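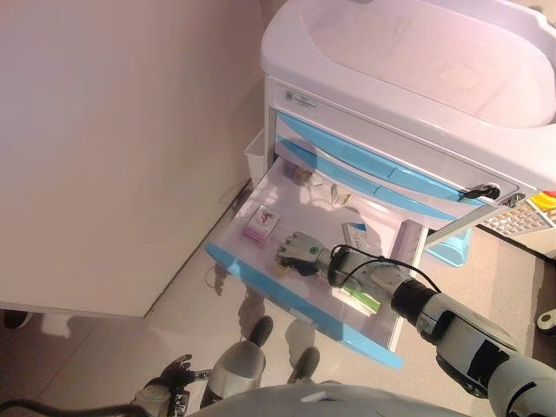
推车药品整理与补给岗位招聘(兼职,可转长期)

发布单位:Lokard 护理用品服务部
更新日期:12/11/2023
工作地点:Nitwood 康复护理中心,二层备品间及护理站
招聘人数:以面试结果为准

一、岗位说明

Lokard 负责 Nitwood 康复护理中心全部护理推车的清点、整理和补给。推车型号统一,白色车体,浅蓝色拉手与饰边,台面带凹槽,抽屉配锁。现因排班调整,招聘推车整理员。

本岗位不接触患者,不参与发药,不对处方内容作任何判断。工作对象限于推车抽屉内的盒装、袋装、瓶装物品以及台面用品。

直接主管为备品组组长 Minoru Uchida。交接班由 Onyekachi Effiong 负责核对签字。

二、工作内容

1. 按当班清单领取推车钥匙,开锁后逐层拉出抽屉,每次只开一层。多层同时拉出时车体重心前移,属违规操作。
2. 取出抽屉内物品,核对品名、规格、批号和有效期。有效期不足 60 天的放入黄色周转盒,已过期的放入红色周转盒,两者不得混放。
3. 空盒、撕开的包装袋、用完的铝塑板一律清出。板上尚有剩余药片的不得丢弃,装入自封袋并注明抽屉层号,交组长处理。
4. 擦拭抽屉内壁、拉手和台面凹槽。擦拭液由备品间统一配制,不得自行更换。
5. 物品归位。盒装品平放或侧立均可,品名一面须便于拉开抽屉后直接读取;瓶、管类靠侧壁放置,防止推行时滚动。
6. 底层抽屉存放体积较大或周转较慢的物品,层内不叠放。
7. 关闭抽屉,上锁,拔出钥匙,填写整理记录,钥匙当班交回。
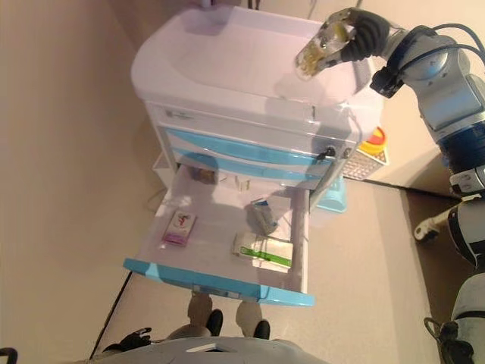

护理推车:底层抽屉已拉出,台面上方为一只透明塑料容器

台面只保留清单所列用品。清单以外的容器先移至备品间工作台,核对标签后再决定归位或退库。无标签容器不得放入抽屉,也不得凭内容物颜色判断用途。

三、工作量与时间

护理中心现有登记抽屉 217 个,每个抽屉每周整理一次。熟练人员单班完成量大约 120 个品项,新入职人员前两周不作数量考核,只考核差错。

班次分早班和晚班:
早班 7:00—11:00
晚班 17:30—21:30
每周排班不少于三个班次,班表提前一周在备品间门口公布。调班须双方签字,口头换班无效。

四、任职要求

1. 年满 18 周岁,中专或高中以上学历,专业不限。药学、护理、仓储相关专业优先,在读学生可报名。
2. 能准确辨认小字号印刷标签。矫正视力可以,色觉须正常。
3. 能蹲姿或低坐姿连续操作 20 分钟。底层抽屉离地较近,有膝部或腰部旧伤者请在报名时说明。
4. 书写清楚。整理记录为纸质表格,涂改处须签名。
5. 持有效健康证。尚未办理者可先面试,上岗前补交。

有药房、医院库房或零售盘点经验者,请在简历中写明所用的盘点方式(逐件、抽检或扫码),无需附证明。

五、待遇

1. 试用期一个月,按班次计酬,每班 160 元;转正后每班 185 元。
2. 晚班另计交通补贴,每班 15 元。
3. 工作服、手套、防滑鞋由单位提供,离职时交回工作服。
4. 连续工作满六个月可申请转为全职,全职岗位缴纳社会保险。

六、面试安排

面试分两部分,合计不超过一小时。

第一部分为实操。应聘者领取一辆练习推车和一份清单,完成底层抽屉的清空、核对、擦拭和归位,并填写整理记录。清单与实物之间设有若干处不一致,须在记录中逐条标出。实操不限定归位样式,可自行安排位置,但须能说明理由。

第二部分为问答,由 Minoru Uchida 和人事专员 Ese Odukoya 主持,内容包括到岗时间、可排班次和既往工作情况。

评分以差错数为主,用时仅供参考。漏报过期品一项直接计为不合格。随身物品须存放在备品间外的储物柜内,练习推车上的物品不得带出。

七、报名方式

请将简历和可排班时间发至 Lokard 人事邮箱,邮件标题写“推车整理+姓名+早班/晚班”。也可将纸质简历交至 Nitwood 康复护理中心一层 316 室,收件人 Ese Odukoya,工作时间内均有人签收。

报名截至 11 月底。收到材料后五个工作日内以电话通知面试,未通过初筛者以邮件回复。曾在本部门任职并正常离职者免实操,直接参加问答。

钥匙管理和班次方面的问题请联系 Onyekachi Effiong,其他问题请联系人事。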